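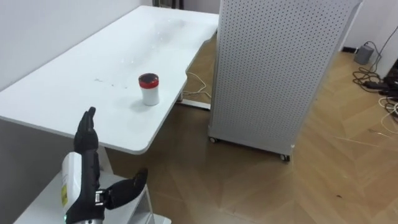

Skip to content Search this site Enter keywords Go

Home Rooms Furniture Waste and air Care sheets About us Contact

About Broltgate

Print this page E-mail this page

Broltgate furnishes and maintains small rooms. A small room, for our purposes, is a study, a bedroom with a desk in it, a one-person office, or a consulting room. We supply the desk, the low storage, the wastebasket and the air purifier, we place them, and we write the care sheet that stays with the room afterward. We don't supply carpets, curtains or lighting, and we don't paint.

The company was started by Eusebio Barrios, who had spent several years refitting student rooms in Kiltham and kept a notebook of what had to be replaced and why. Most of the entries in the notebook concern desk edges, drawer runners and floors. The first product list was drawn up from it in February, typed on one sheet, and had 7 items. The current list is longer, but all of the original items are still on it in some form.

Our workshop and store are in Kiltham. The office, which handles orders and care sheets, shares the building and is open from 8:30 a.m.

What we put in a room

Desks. The standard desk is white with a smooth top and rounded front corners. The rounded corner was the first change Barrios asked for. Square corners on a white finish chip at hip height, and the chip shows. The top is supplied with a slight gloss. A matte top was offered for a time under the name Drirnivis and was withdrawn after customers reported that pencil and shoe-polish marks would not lift with a damp cloth. Replacement tops for Drirnivis desks are still available to order, in the gloss finish only.

Frames. Desk frames are metal with a horizontal foot bar. The bar spreads the load on soft wood and keeps the desk from walking when someone leans on the end of it. Felt strips are fitted at the store and should be checked once a year.

Low storage. Cabinets and benches are kept below desk height so that the wall above stays clear for a window or a shelf. All are white. We are asked for other colors regularly. The difficulty is batch matching: a cabinet added to a room three years later has to agree with the one already in it, and white is the only finish for which our supplier holds a fixed reference.

Wastebaskets. One per desk, plastic, tapered, open-topped, without a lid. A tapered basket stacks for storage and empties cleanly when tipped. It should be lifted by the rim. Lids were tried and collected more dirt than they concealed.

Air purifiers. We specify tall floor-standing units in preference to desktop ones, which take up writing space and blow paper about. The purifier should stand clear of the wall and clear of the wastebasket. Paper dust and pencil shavings lifted from an open basket end up in the intake, and the pre-filter then needs cleaning well ahead of schedule.
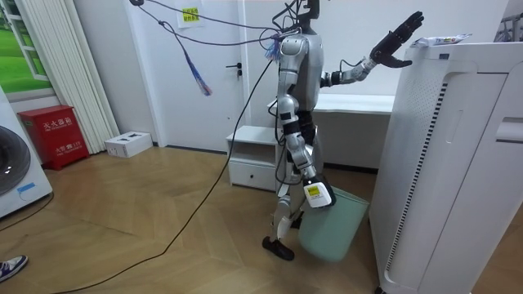
Spacing between the basket, the cabinet and the purifier is set out on the plan that comes with each room. The plan assumes that the basket will be moved daily and the purifier almost never. A person emptying the basket needs to be able to pick it up, turn, and put it down again without stepping over a power cord, and the outlet positions are the first thing we ask for when a room is measured.

Floors

We don't lay floors, but we are often asked about them, and the care sheet has a section on each common type. Light wooden herringbone is the one that generates the most questions. The blocks run in two directions, so grit dragged across them scratches with the grain on one block and against it on the next, and the second kind is much more visible. Sweep before moving anything. Lift baskets and boxes; do not slide them. Vacuum with the brush head down. Wet mopping is not recommended on any wooden floor we have worked over.

Loose cables under a desk should be gathered to the frame. The sheet gives a method using two fabric ties and no adhesive. Adhesive clips come away from the powder coat within a season and leave a residue that is harder to remove than the original tangle.

The care sheet

Every room leaves us with a care sheet of one page, printed on both sides. The front is a routine for the desk and floor. The back lists parts, with order numbers.

The desk routine is short. Clear the top completely, including jars, cups and pen pots. Brush dry debris toward the near edge and into the basket held under it. Wipe with a damp cloth, then a dry one. Treat scuffs separately with a melamine sponge and light pressure, working along the length of the desk. Return only what was there for a reason. Empty the basket last, so that it takes the sweepings as well.

The sheet is revised when enough corrections have come in from customers to justify a new printing. The present edition was printed in a run of 3,000 and carries the reference 669 in the bottom corner. If yours has a lower reference, the floor section is out of date and we will send a replacement at no charge.

The Thân range

Thân is our name for the narrow version of the standard desk and cabinet, made for rooms where the door opens toward the furniture. It uses the same frame and the same top finish. Drawer units are not interchangeable between Thân and standard desks. This is noted on the order form and is still the most common ordering mistake.

Records

We keep a file for each room we have furnished. There are 3,423 files at present. Each holds the plan, the parts list, the finish reference and any correspondence about repairs. If you have moved into a room with our furniture in it, send us the number stamped on the underside of the desk top, near the rear edge, and we can tell you what was supplied and which parts still fit.

Parts orders placed before noon are picked the same day. Questions about finishes go to the store, and questions about plans and care sheets go to the office.

Print this page E-mail this page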